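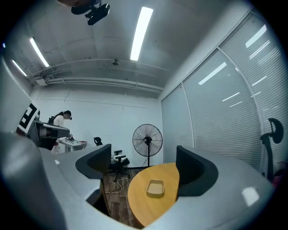

Trimby Web Archive: Capture Inspection Checklist
For defunct community sites, link pages, image boards and chat invites

Use one sheet per site. Mark each item OK, FAIL or N/A. Comments under an item come from the last inspection round, which covered the Drimer board, its link page and the Picard mirror. Leave old comments in place and add new ones below them.

Section 1. Before capture

1.1 Live status checked from two networks. OK
Comment: Link page returns 404 from both. The board does not resolve. Record the response code, not "down." A 404 and a dead domain are handled differently in Section 3.

1.2 Domain registration looked up. OK
Comment: Board domain lapsed in May. No new registrant at time of check.

1.3 Existing public captures listed with capture times. FAIL
Comment: The list covers the link page only. The Picard mirror has captures of its own and they were left off. Redo before sign-off.

1.4 Robots file saved with the first capture. OK

Section 2. Capture

2.1 Crawl limited to 2 requests per second. OK

2.2 Thread pages saved in full, including collapsed replies. FAIL
Comment: 785 threads listed in the board index, 400 saved with replies expanded. The rest have the opening post and the last few replies. The mirror loads collapsed replies by script and the crawler stopped waiting after 20 seconds. Raise the timeout and run the missing threads again. Do not re-run the finished ones.

2.3 Full-size attachments saved, as well as thumbnails. OK
Comment: Several attachments are the same file under different names. Keep all names in the index.

2.4 Style sheets and fonts saved locally. OK
Comment: One font is still called from an outside host. Page reads correctly without it.

2.5 Audio that starts on page load saved and set to muted in replay. N/A

Section 3. Links and invites

3.1 Every outbound link on the link page tested. OK

3.2 Expired chat invites logged as text only. OK
Comment: Do not request new invites on behalf of the archive. Do not join a server under an archive account.

3.3 Wallet addresses and token pages flagged. FAIL
Comment: Two addresses in the mirror footer were not flagged. They must show as plain text in replay, with no clickable link.

3.4 Redirects followed to the final page and the chain recorded. OK
Comment: The old "manifesto" link passes through a shortener that is still working. Save the target under both addresses.

Section 4. Personal data and harmful material

4.1 Posts containing home addresses, phone numbers or legal names moved to restricted storage. OK
Comment: Checked by search pattern and by reading. The search pattern missed addresses written out in words. Reading is required for any board with anonymous posting.

4.2 Handles left as posted. OK
Comment: No notes linking one handle to another, even where the writing style is similar. Guesses of that type do not belong in the record.

4.3 Downloadable files scanned before replay is opened. OK
Comment: One archive file is password protected and could not be scanned. Held offline.

4.4 Removal request contact shown on the replay page. FAIL
Comment: Contact form loads but the submit button is hidden behind the Stimodik banner on narrow screens. Replay stays closed to the public until corrected.

Section 5. Replay and storage

5.1 Front page, one long thread and one image page opened in replay. OK

5.2 Checksums match on both storage copies. OK

5.3 Stimodik replay version written on the sheet. OK

5.4 Pages changed between captures kept as separate versions. OK
Comment: The Picard mirror rewrote its "about" text at least once. Both versions are in the index, older one first.

Result: not passed. Items open: 1.3, 2.2, 3.3, 4.4. Reinspect the open items and repeat 5.2 after the thread re-run.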